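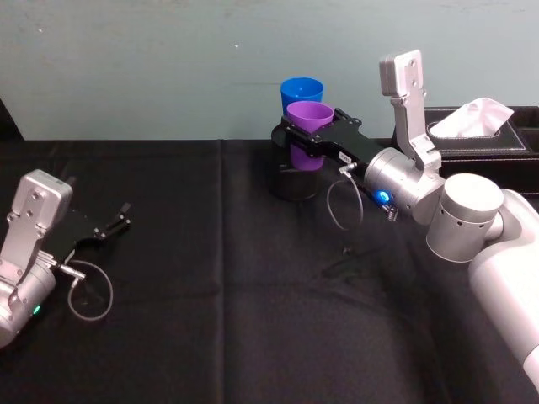
Fludham, 18 December 2022

Clivetti reusable cups: deposit FAQ

What is the deposit?
4 dollars per cup, charged at checkout.

Which cups are accepted?
Any Clivetti cup in 300 or 400 ml. Color does not affect the refund.

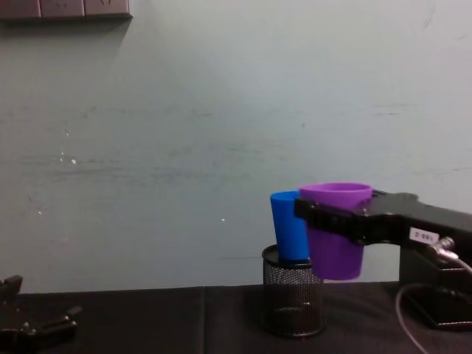 Table with black cloth, wall behind.

Can cups go in the dishwasher?
Yes, top rack only. Remove the lid first.

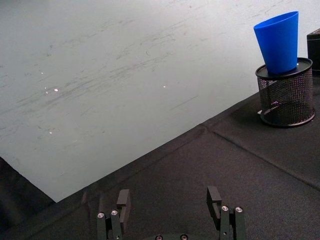
How do I report a missing refund?
Send the receipt number to Arvid Rustad at the Flistlow desk. Refunds go back to the card used for the purchase.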